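Werngate Community Help > Home and Household > Noise, neighbours and sheds

Old tower hums through the shared wall, how do I quieten it without spending much?

Posted by Benito Urquijo, Jan 24, 2021

We're in a semi in Werngate and my desk is up against the party wall. The computer is an old Dell tower that runs most of the day and half the evening. Side panel's off at the minute.

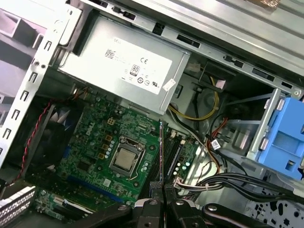
Mouldyfig reckoned straight away that it's the wall doing the humming, and that I should drag the desk to the other side of the room before I touch anything else. Fair enough, but the other side of the room is where the cot is going in August, so I'm a bit stuck for space!

What I'm after is ideas about the room. My neighbour is lovely and has only mentioned it the once (over the bins, very politely), but she works nights and sleeps through the day, and now I lie there listening for it myself. It's a low sort of drone, and it's worse when the house is otherwise quiet. The desk is a big solid thing from my uncle's office at Ekwueme and it touches the skirting board all the way along. Floorboards, no carpet. I've looked at those foam tiles but they cost a bomb and my partner says it'll look like a radio station.

Has anyone fixed this sort of thing on the cheap? Renting, so no drilling.

tilly_of_the_flats

Foam tiles won't do a thing for you, save your money. They're for echo inside a room. They don't stop a drone getting next door, and people buy them by the boxful and then wonder why the bloke through the wall is still cranky.

What you've got sounds like vibration going from the computer into the desk or floor, then into the skirting and off through the wall. So you want to break the chain. Pull the desk out so there's a proper gap, three fingers or so, and check nothing bridges it (I had a powerboard wedged down the back of mine and it buzzed like a blowie). Then put the tower on something squashy. I used a folded bath mat with a chopping board on top, and the difference was ridiculous. An old yoga mat cut into squares works too. Don't stand it on thick carpet or a cushion though, it'll block the vents underneath if there are any.

Rug under the desk as well if you can find one. I got mine at the Grernico op shop for 19 dollars and it's ugly as sin but it's heavy, and heavy is what you're paying for. Mine had been somebody's hallway runner so I folded it in half.

Also a full bookcase against a party wall is a decent thing to have. It won't fix a hum by itself but it takes the edge off voices and the telly, and with a baby coming you might be glad of it going the other way!

Oh, and put the side back on when you've finished in there. You'd be amazed what a rattly panel does. A bit of felt tape along the edge if it buzzes.

Trisis

Get a laptop.

Mouldyfig

I still say move the desk, even if it's only around the corner onto the side wall. You don't have to cross the whole room. We had the same carry-on with a fish tank pump and shifting it 2 metres along did more than all the padding we'd tried.

One thing I'd add is to go next door and listen. Ask her if you can come in for five minutes while someone at your place turns the computer on and off. We did that and found the noise she was hearing was our fridge, which we'd never even thought of, and I'd already spent a whole weekend fussing with the pump. If it is the computer, do one change at a time and have her tell you what's better. She'll probably appreciate being asked, and you'll stop lying awake guessing.

And give it a proper clean out while it's unplugged, fans get noisy when they're full of fluff. Soft brush, take your time.

Benito Urquijo

Thanks all. I've pulled the desk out and there were 2 extension leads and a picture frame jammed down there, so that's a start. The side wall might work if I turn the drawers around. Bath mat tonight, and I'll knock next door once she's had her sleep. Tilly, was your chopping board timber or one of the plastic ones?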